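Como limpar a bancada de inox depois do lanche

Passo a passo para a bancada de aço inoxidável da copa, do tipo que se vê em muitas cozinhas pequenas: dispensadores de grãos encostados na parede, forno elétrico ao lado e pouco espaço livre na frente. Serve para o dia a dia. Riscos e ferrugem ficam para outra página.

Material

- um saco para recicláveis e um para o lixo comum
- dois panos de microfibra, um úmido e um seco
- detergente neutro
- borrifador com água

1. Recolha primeiro o que é leve. Lenços de papel amassados, embalagens de salgadinho e sacos plásticos escorregam para trás dos dispensadores assim que se encosta o pano. Olhe também no vão entre os dois aparelhos.

2. Papel impresso amassado deve ser aberto antes do descarte. Se for nota ou bilhete que ainda interessa, separe. Lenço usado vai sempre no lixo comum.

3. Garrafa plástica: esvazie, amasse no sentido do comprimento e recoloque a tampa. As redinhas de espuma que protegem frutas só vão para a reciclagem se a coleta do seu bairro aceitar.
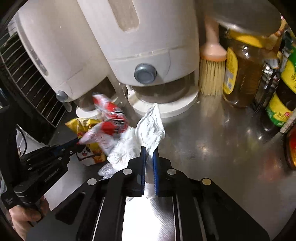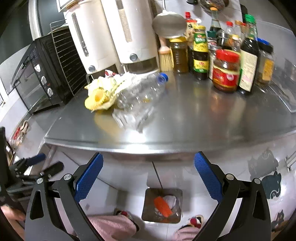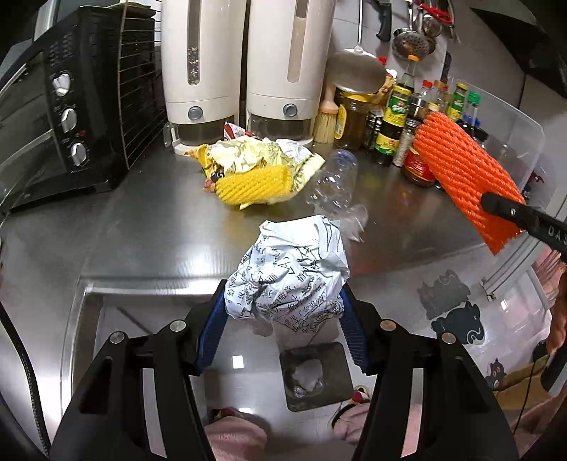
Bancada de inox na etapa de recolher papéis e embalagens.

4. Desligue o forno da tomada e espere esfriar. Passe o pano úmido na lateral e em volta dos botões, sem borrifar água direto no painel. Se houver uma grade apoiada ao lado, tire-a e lave na pia.

5. Esvazie os coletores dos dispensadores. Grão que ficou exposto não volta para o reservatório. Lave os coletores com detergente, seque bem e encaixe de novo. Coletor úmido empedra o grão.

6. Molhe a bancada com o borrifador, ponha algumas gotas de detergente no pano e esfregue no sentido do escovado do metal, do fundo para a borda. Deixe agir 30 segundos nas manchas de gordura. Não use palha de aço.

7. Enxágue o pano, passe outra vez e seque em seguida com o segundo pano. Água que seca sozinha deixa marca no inox, e a marca aparece mais debaixo de luz forte.

8. Confira a borda da frente, onde costuma juntar migalha, e passe o pano seco nas portas de baixo.

Nas copas com muito movimento, repita os passos 1 a 3 no meio da tarde e deixe a lavagem completa para o fim do dia.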